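Robot demonstration: pre-opening safety inspection
Site: Lokumo kitchen bay, Lelstead open day
Inspected by: Su-bin Geum
Second check: Comfort Kyei
Equipment: Maeng single-arm manipulator, two-finger gripper, wrist camera
Task on show: clearing and sorting kitchen items
Status codes: OK / Action / N/A

Section A. Access and barriers

A1. Visitor line marked on floor, clear of full arm reach
OK. Tape renewed on the left side, where it had lifted.

A2. Physical barrier in place on all open sides
Action, closed. The rear panel was not latched when inspection started. Latched by C. Kyei and re-checked. The latch is stiff and needs a firm push; a light push leaves it looking closed when it is not.

A3. Only trained operators have access to the bay
OK. 2 operators per session. The second operator watches visitors and does not touch the controls except for the stop.

A4. Fire exit and extinguisher not blocked by queue
Action, closed. The queue as first laid out crossed the exit. Turned 90 degrees to run along the corridor wall.

A5. Step stools for younger visitors stable and outside the line
OK. Keep them against the visitor side of the barrier. Do not let anyone carry one to the side panel.

Section B. Power and controls

B1. Supply cable undamaged, routed under cover
OK.

B2. Emergency stop on operator console tested
OK. Arm stopped and held position. Reset needs the key, as it should.

B3. Emergency stop on visitor side tested
OK. Cover fitted. Expect children to press it. If it is pressed, treat it as a real stop and go through the full restart.

B4. Speed limit set to demonstration mode
Action, closed. Controller was still on the lab profile from Zustosness trials. Changed to demonstration profile, saved, power cycled and confirmed. Please add this to the pack-up sheet so that the controller leaves the lab in the right mode.

B5. Arm holds position on loss of power
OK. Tested with gripper empty and with a test block. No visible drop in either case.

B6. Gripper force limit set
OK. Set at 31 per cent, same as last December. Suitable for light packaging and boards.

Section C. Work area

C1. Counter and table surfaces stable
OK. No movement when pushed by hand at either end.

C2. Fixed items recorded in the collision map
OK. Map loaded and compared with the layout by slow traverse. Repeat the traverse if any fixed item is moved, even if it is put back.

C3. Sharp items
Comment. Knives stay in the block for the whole session. The arm is not to pick up, withdraw or pass a knife. The block is entered as a keep-out volume, with the margin taken above the handles and not from the top of the block. Operators are to check that all knives are fully seated before each run.

C4. Glass and other breakable items
Comment. The glass cutting board stays flat and is not part of the lifting task. The bamboo board on top of it may be moved by an operator between runs with the arm stopped. Check the glass edge for chips before opening and again at midday.

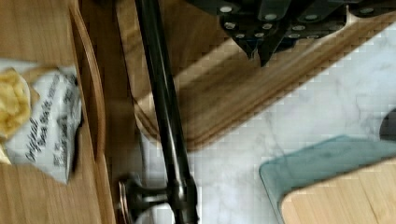
C5. Food and packaging
Comment. Food used in the demonstration is a prop and is not to be eaten or offered to visitors. Sweep up crumbs between runs with the arm stopped. Grease on the finger pads reduces grip, so wipe the pads after any run that handles snack packaging.

C6. Allergen notice displayed at bay entrance
Action, open. Notice is printed but not mounted. C. Kyei to fix before doors open.

C7. Lighting even enough for the wrist camera
OK. Some glare off the counter when the side lamp is on. Leave that lamp off during runs. Colour check done with bay lights only.

Section D. Running the session

D1. Run length
8 minutes per run, then arm parked and stopped before questions. Do not take questions at the barrier while the arm is moving.

D2. Restart after a stop
Both operators agree by voice. Bay checked, gripper checked, key reset, first move at lowest speed.

D3. Faults
Log every fault, including missed grasps. If the same fault comes up twice in a row, end the run and call S. Geum.

D4. Hand-over between operator pairs
Arm parked, key passed by hand, log signed by the person leaving. The key is not to be left in the console.

Section E. Result

Bay may open once C6 is closed. All other actions closed at time of inspection. Next check at midday, covering A2, B2, B3, C3 and C4.

Signed: S. Geum, C. Kyei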